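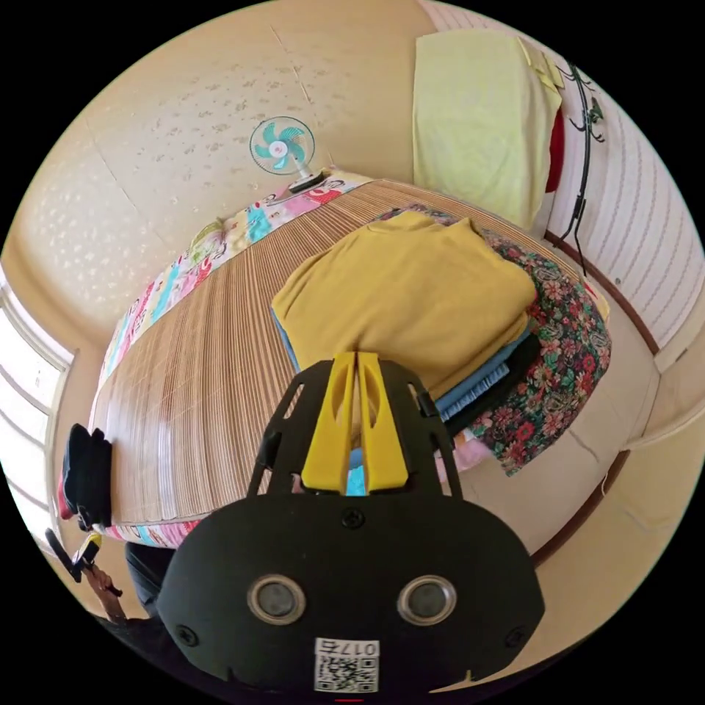

Folded stack on the mat, mustard top uppermost.

Laundry notes, part four. The earlier parts dealt with towels and pillowcases, which are rectangles and behave like it. A garment with sleeves does not, and most of September has gone into finding out how much that costs in examples.

The setup has not changed. Two hand-held grippers, one per hand, each with its own camera. The operator does the chore at a normal pace and the recordings become the training set. There is no arm in the loop at this stage. I keep the set under the name Levurside, and the current count is 738 episodes, of which 552 passed review.

The 93 episodes I threw out first were all the same mistake. I had told Amparo Grajales to start every fold with the garment already flat, front side down, collar away from the operator. The data looked very clean. The policy trained on it folded flat shirts well and did nothing useful with a shirt dropped on the bed in a heap. It had never been shown a heap. So the rule now is that flattening belongs to the episode, and the operator may not tidy the start state.

The other rejects were a mix: tracking lost when one gripper passed under the cloth, clips that ended before the cloth was released, and a batch where left and right streams were swapped at export. The last kind can be recovered with a script, and I will get to it.

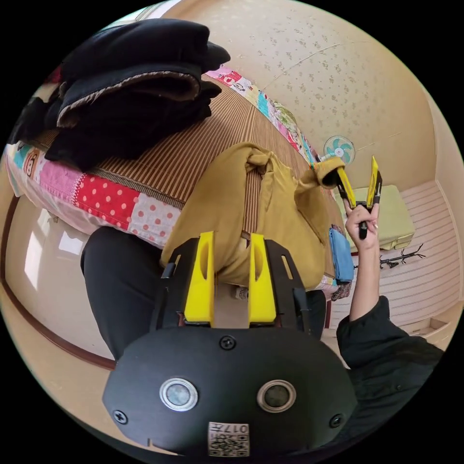

Mustard top, one gripper on the end of the sleeve.

Sleeves are where the two hands stop being symmetric. With a towel, both grippers take a corner and move together. With a sleeve, one hand has to hold an end while the other finds the body or the next grasp point, and the timing between them varies a lot from one operator to the next. Amparo waits for the first hand to stop before moving the second. I overlap them. A model trained on both of us together hesitated at the handoff, sometimes for a couple of seconds. Trained on either of us alone it did not.

I don't think the answer is one operator. What I am trying is a style tag on each episode, fed in as an extra input and fixed at run time. It is a cheap change and the early numbers are better, but I only have 20 test rollouts and would not defend them in public.

Other settings, for anyone repeating this:

Lighting is daylight from the window, curtains open. I stopped using the ceiling lamp after the exposure drifted between clips.

The mat stays on the bed. Its stripes give the tracker something to hold on to. On a plain sheet I lost pose far more often.

Clothes get swapped between sessions, colors mixed. Black on black is still bad, and I have no fix for it.
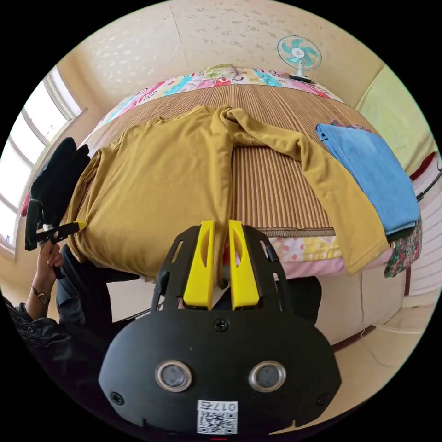
Ruth Paucar wrote in after part three to say that the style tag may only be hiding a sync problem. In her own folding set the handoff pause went away once she corrected a constant offset between the two camera clocks, and she suggests clapping the grippers together at the start of every clip and checking the contact in both streams before touching the model.

I had been trusting the timestamps. I ran the check on the oldest batch and there is an offset, small but the same sign in every clip. It does not explain the difference between operators, and it does need fixing before I compare anything else. The clap is now step one on the session sheet.

Part five will cover the retrained numbers with corrected clocks, with and without the tag. Trousers after that.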